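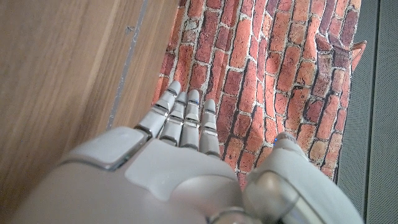
White robotic hand, brick-pattern surface

Where do I start with Mahrous? (and is the order a mess?)

Posted by Rilow, May 22, 2019

Okay so I finished Anetard last night and I'm a wreck. My cousin says the same lead actress is in Mahrous and that I have to watch it next, but when I looked it up there's a 13-episode version and a 70-episode version and I have no idea which one people mean when they say it's her best work. Are they the same story? I don't mind a long one, I just don't want to get to the end and find out I watched the wrong thing. Also please no spoilers about the wedding, I already know there is one and that's enough!

jutside_fan

Same story! The 13-episode one is the cut they put together for overseas channels, and it's rough. Whole scenes with the mother-in-law are gone, so when she shows up crying in the courtyard you think, wait, what happened? Go with the 70. The first 4 episodes are slow - lots of family dinners and people looking out of windows - but stay with it. I almost quit at episode 3 and I'd have missed the best thing I watched all year.

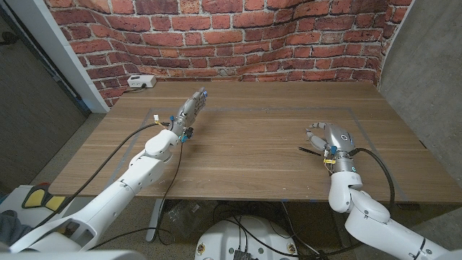 And get the subtitles from the channel's own uploads if you can. I tried a fan set first and the brother and the uncle kept getting mixed up, which made the inheritance part very weird for me.

teacupandremote

I'm going to disagree a little. If you just came off Anetard you might be worn out on crying, and 70 episodes is a lot of crying. I watched the short one in December while I had the flu and I liked it fine. Yes it jumps around. She's still wonderful in it, and you can always go back for the long one later (I did, and I skipped most of the uncle).

Her comedy is good too if you need a break. It's called Jutside and she plays a wedding planner who can't stand weddings. The sister in it is the same actress who plays the neighbor in Mahrous, took me forever to place her.

soso_dramas

long version. dont read the comments under the last episode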